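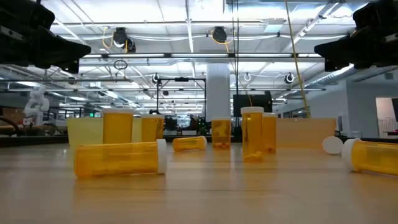

Right, I have finally found a tidying job I love, and it's amber pill bottles. Yes, really. Thread for anyone with a drawer full of them.

1/ I started saving them when I moved into the flat above the Farahani bakery. Rinse, peel, dry, drop in the drawer. Last month the drawer stopped shutting, so I tipped the lot out and did it properly, and I've been going on at everyone ever since.

2/ First thing – get them all on a table. A big clear one, good light above. You can't sort bottles in a drawer, you just stir them! On a light wooden top the amber glows like barley sugar and you can see straight through to what's inside.

3/ Which matters, because some of them will still have tablets in. Orange ones showing through the bottom of a tall bottle, dark ones sitting at the bottom of a short one with no cap on. Those come out of the game straight away. Old tablets go back to the pharmacy in their bottle, not in the bin and not down the loo. Mine took the whole bag over the counter without a blink.

4/ Anything you still take stays in the bottle it came in with its label on. Please don't decant your medicine into a prettier one. I'm only talking about empties from here.

5/ Stand up what will stand up. Bottles on their sides roll, and they always roll towards the edge with the gap behind the radiator. (I now own a bent coat hanger just for this.)

6/ CAPS. Oh, the caps. Don't put them all in a separate pile thinking you'll match them later. I did that and spent most of an evening trying lids like Cinderella's slipper. Cap each bottle as you go and you'll only have a few strays at the end.

7/ Two see-through tubs are plenty. Mine: one for "empty, clean, has its lid", one for "needs something doing to it". I tried five categories the first time and by teatime I'd forgotten what three of them were.

8/ Labels! Warm water and washing-up liquid for 60 minutes, then rub with your thumb. If it's the stubborn sort, a bit of cooking oil left on for 90 and it slides off in one go – so satisfying. Dry them upside down with the caps off overnight or they fog up.

9/ Final score after the big sort: 39 good clean bottles. THIRTY-NINE. I was so pleased I lined them up on the windowsill and the sun came through and the whole kitchen wall went orange.

10/ What they're for now: sewing needles, picture hooks, fuses, the tiny screws from the Nevier shelves, tomato seeds saved in September. The biggest one holds all my buttons. Nothing to eat, and nothing that looks like a tablet. All of it on a high shelf, as my nephew can get into anything.

11/ A dozen have gone to the Bakau allotments for the seed swap and they want more. So if you've got a drawer like mine, tip it out tonight. Put the radio on. It's lovely!

Comments

mossandmarrow: The oil trick worked on jam jars too, thank you!

tinlidtilly: Fuses!! Mine are loose in a mug. Off to find a bottle.

halfpastkettle: Our pharmacy wouldn't take the empties but did take the old tablets, so ring first.

Iltivden Threads | Contact | © All posts belong to their authors | Back to top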